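Cosimo Guerra — Vaduvis Tour: Ticket and Membership FAQ
Home / Tour / Help / FAQ

This page covers ticket sales, Vindlow membership, entry, and merchandise for the Vaduvis tour. It applies to dates sold through Plinico only. For festival appearances, the festival's own terms apply and Vindlow cannot look up those orders.

MEMBERSHIP

What is a Vindlow membership?

Vindlow is the official fan club. A membership gives access to the presale, the members' mailing list, and the recordings archive. It does not include a ticket and does not guarantee that you will get one.

When does my membership have to be active for the presale?

It has to be active at the time presale codes are generated. Codes are generated in a single batch on the morning of the presale. If you join after the batch has run, your account will show "Active — no code" and you can buy in the general sale. Codes are not issued by hand.

I renewed but my account still says "Expired." Why?

Renewals paid by card show up within the hour. Renewals paid by bank transfer are matched by reference number, and a transfer sent without the reference goes into a manual queue. Send the reference and the date of the transfer through the contact form. Do not pay a second time; duplicate payments go to the same queue and slow it down.

Can two people share one membership?

No. One membership is tied to one name and one email address. A household that wants two presale codes needs two memberships.

Can I change the email address on my account?

Yes, under Settings, Contact. If a presale code has already been issued to you, change the address after the presale closes. The code is checked against the address it was sent to, and a mismatch returns the error "Code not recognized."

PRESALE AND GENERAL SALE

How does the presale queue work?

The waiting room on Plinico opens before the sale. Everyone who is in the waiting room when the sale opens is placed in random order. Arriving early has no effect on your position. Anyone who arrives after the sale opens is placed behind that group, in order of arrival.

Keep one tab open. Plinico assigns a position per browser session, and opening the same sale in several tabs can cause all of them to lose their place.

How many tickets can I buy?

The limit is 2 tickets per code in the presale. The general sale has its own limit, shown on the order page for each date. Orders that go over the limit by using several accounts with the same payment card are canceled in full, and the booking fee is kept.

How many tickets are held back for members?

It depends on the room. At Menon, where the tour opens in June, the allocation is 900. Smaller rooms have smaller allocations, and Vindlow is told the figure shortly before each presale. Unsold member tickets move to the general sale at the close of the presale.

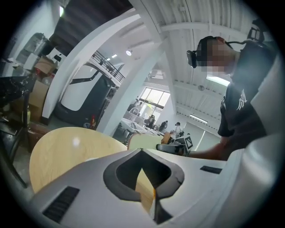

The allocation is set per date, so a code that finds nothing for one night may still work for another. A code is used up when an order is completed, and merely looking at dates or leaving a cart does not use it. A cart that times out is released after the countdown reaches zero and the seats go back into the pool, usually within a few minutes.

Why does the map show seats that I can't select?

The seat map is redrawn at intervals. Between redraws it can show seats that are already in somebody's cart. Use "Best available" if speed matters more to you than location.

Are prices dynamic?

No. Face value is fixed per section and does not change with demand. The booking fee is charged per ticket and the delivery fee per order. Both are shown before payment.

My payment was declined but I can see a charge. What happened?

Most likely your bank has placed a hold on the amount. If you did not receive an order number, no order exists, and the hold drops off on the bank's schedule. Plinico cannot release it early. If you have both a charge and an order number but no confirmation email, look under My Orders before writing in — the email is often delayed on sale days.

DELIVERY, TRANSFER, AND RESALE

When will I receive my ticket?

Tickets are mobile only. The order appears in your Plinico account right away, but the barcode stays hidden until shortly before the show. A hidden barcode is normal and is not a sign that something is wrong with the order.

Is there a paper ticket?

There is no paper ticket for any date. Screenshots are not accepted at the door. The barcode refreshes, and a screenshot of it will fail when scanned. If you do not have a smartphone, the box office can check you in by name with photo ID; request this in advance through the contact form.

Can I transfer a ticket to a friend?

General sale tickets can be transferred through Plinico to any account. A presale ticket can be transferred once. The lead booker on a presale order has to keep one ticket and enter with it.

Where can I resell a ticket I can't use?

Only through Plinico's resale page, at face value or less. The original booking fee is not returned. Listings close two hours before doors. Tickets found on other resale sites are voided without notice, and the buyer has to take up the refund with that site.

If the show is canceled, who gets the refund?

The refund goes to the card used for the original order. If the ticket was transferred, the person who bought it first receives the money, and the two of you have to settle it between yourselves. If it was bought through the resale page, the resale buyer is refunded.

What if a show is moved to another date?

Tickets stay valid for the new date. A refund window opens when the new date is announced and the closing time is given in the email. No action is needed if you want to keep the ticket. Once the window has closed, resale is the only option.

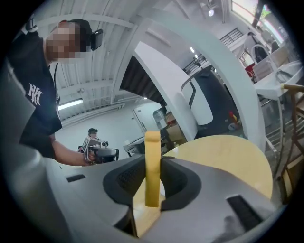 Page last changed: 13 December 2024

AT THE VENUE

What time does the show start?

Door times are printed on the ticket. Stage times are posted on the tour page on the day, once the venue has confirmed them. Arif Yeoh opens on all dates. The break between sets depends on the changeover and is not published.

How long is the show?

The main set runs around 66 minutes, followed by an encore. The set list changes from night to night, and Vindlow does not give it out ahead of time.

Will the whole of Vaduvis be played?

Most of the album is in the set. "Whole album" nights are marked as such on the date list. If a date is not marked, assume a mixed set.

Is there an age limit?

Age rules come from the venue and the local license. They are listed under each date. A ticket bought for someone under the limit is not refundable, so check before ordering.

What size of bag can I bring?

Each venue sets its own limit and the tour has no say in it. Follow the link under your date. Large bags may have to go to the cloakroom or may be refused altogether if the venue has none.

Can I take photos or film?

Phones are allowed. Cameras with removable lenses, tablets, selfie sticks, and separate audio recorders are not. Flash is not allowed in the first rows or during the acoustic part of the set. Short clips for personal use may be posted. Full songs uploaded from the show are normally taken down by the label, and Vindlow cannot restore them.

How do I book an accessible seat?

Accessible seats and companion tickets are sold by the venue box office for every date, including during the presale. They do not go through the Plinico queue. Have your Vindlow member number ready if you are booking in the presale period.

Is there a meet-and-greet?

No meet-and-greet is sold for this tour, in any form. Offers of paid access to Cosimo Guerra or Arif Yeoh that reach you by direct message are fraudulent. Forward them to us with the account name and do not reply to the sender.

MERCHANDISE

Can I collect an online order at the show?

No. Online orders are packed and shipped from the warehouse and never reach the tour. The stand carries its own stock.

Will the tour shirt be sold online later?

Leftover stock goes online after the final date, in whatever sizes remain. Shirts listing a single city are sold only in that city.

My poster arrived damaged.

Write in with your order number, a photo of the poster, and a photo of the tube with the label showing. Keep the tube until the claim is closed. Signed items are replaced while stock lasts and otherwise refunded.

CONTACT

How do I reach Vindlow?

Use the contact form and choose the topic that fits best, because messages are sorted by topic before they are read. Include your member number and, for ticket questions, your Plinico order number. One message per issue is enough. A second message on the same issue resets its place in the queue.

Questions about barcodes, payments, and resale listings go to Plinico support through your account there. Vindlow has no access to payment records.

Terms of Sale | Membership Terms | Privacy | Back to top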